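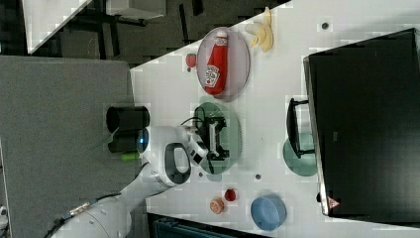
Ludivine Hamel wanted 1,138 good ones by the end of March, and when Ronja joined the project she had 521.

"Good ones," she said, handing Ronja a pair of gloves with the fingertips cut off. "Anybody can give me bad ones. The last fellow gave me bad ones by the bucket."

Ronja Hellström had come to Lustcombe on the early train with one suitcase and a degree she was very proud of, and she had pictured (she would admit this later, laughing) something with more chalkboards. What she got was a room over the old Preletti shoe shop, a white arm on a white table, and a crate of toy food. There was a strawberry! There was a banana that came out of its peel! She picked up the ketchup bottle and turned it over and put it down again, and Ludivine, who had been watching her do it, nodded.

"You see? You didn't think about that at all. Where did you put your thumb?"

Ronja had no idea where she had put her thumb.

"That's the job," said Ludivine.

The arm was called Hisura, after the name on the shipping box, and it knew nothing. Ronja loved that about it from the first hour. You took hold of the leader, a smaller arm clamped to the bench by the window, and whatever you did with it Hisura did too, a blink behind you. Reach for the bottle, close, lift, carry it to the plate, open. Press the pedal. One example. Then you moved the bottle a hand's width over, turned it a little, and did it again, and the learning program took it all in at night while everyone was asleep.

"What does it do with them?" Ronja asked.

"It looks for whatever's the same in all of them," Ludivine said. "So be careful what's the same."

She was careful. She was so careful that by lunch she had made 37 examples, every one slow and smooth and beautiful, and Ludivine played them back on the monitor with her chin in her hand and threw out all but 4.

"But they worked!" said Ronja. "It got to the plate every time!"

"It did. And look, you stop before you close. There, and there. You get right over it and you wait."

"I'm making sure."

"I know you are. It'll think the waiting is part of it. You'll have a robot that goes to the ketchup and holds its breath."

Ronja ate her sandwich on the back stairs and was furious for as long as the sandwich lasted. Then she went back up and watched her own hand. She spent the whole afternoon at it, and it was the most interesting afternoon she'd had in years. She found out that she went around things on the left. She found out that she was scared of the pink plate, which rocked, and that she set things down on it as if it were somebody's sleeping baby. She found out that when she was tired she was better, quick and a bit sloppy, like a person putting away groceries, and those were the ones Ludivine kept.

Hisura got its first try on its own in the second week. Ludivine ran it in the evening with the blinds down, and old Leblanc from downstairs came up to see it, still wearing his apron, because he had been hearing the pedal through his ceiling all month and felt he had a stake in the thing.

The arm lifted. It went out over the table, a little to the left, and Ronja put both hands over her mouth.

"What?" said Leblanc. "What is it?"

"That's me," she said. "That's how I go."

It came down on the strawberry and missed. The fingers shut on air. It went up, opened, and came down again somewhat farther over, and this time the strawberry skidded off toward the monitor and Leblanc said a word in French. Hisura carried nothing very gently to the pink plate and set it down like a sleeping baby.

"Well, that's terrible," said Leblanc.

"It's wonderful!" said Ronja. "Did you see it go back for a second try? I never showed it that."

"You did," Ludivine said. She was already scrolling. "You dropped it once and went back for it, and you wanted me to throw that one out. I kept it."

They looked for it together, and it took most of an hour, and the tea went cold. There it was, a clumsy little thing from a rainy morning. The strawberry rolled, the gripper went up and opened and came down again, and behind it you could hear Ronja say "oh, come on" to a piece of plastic.

"So we need misses," said Ronja.

"We need misses you get out of. I can't ask people for those. They start acting."

Ronja thought about that on the walk home, past the harbor and the closed bakery, going around the puddles on the left. In the morning she came in early, before the heating was on, and asked Leblanc if he would come up for an hour. He said he had boots to sole. She said it was only an hour. He had never driven anything more delicate than a van, and he took hold of the leader as though it might bite him, and he went for the banana from the right – from the right! – with his elbow stuck out and his tongue between his teeth.

He dropped it. He said the word again. He went back for it.

"Keep going," said Ronja, with her foot on the pedal. "That's so good. Don't change anything."

"I'm doing it wrong."

"I know, it's great. Now the tomato."

When Ludivine arrived the two of them were still at it, the boots were not soled, and Leblanc was explaining to Hisura, in some detail, what he thought of the tomato. She hung up her coat and stood behind them for a while.

"How many of those has he got?" she asked.

Ronja told her.

Ludivine pulled up the other chair. "Move the bowl," she said. "Put it where he can't reach it so easily."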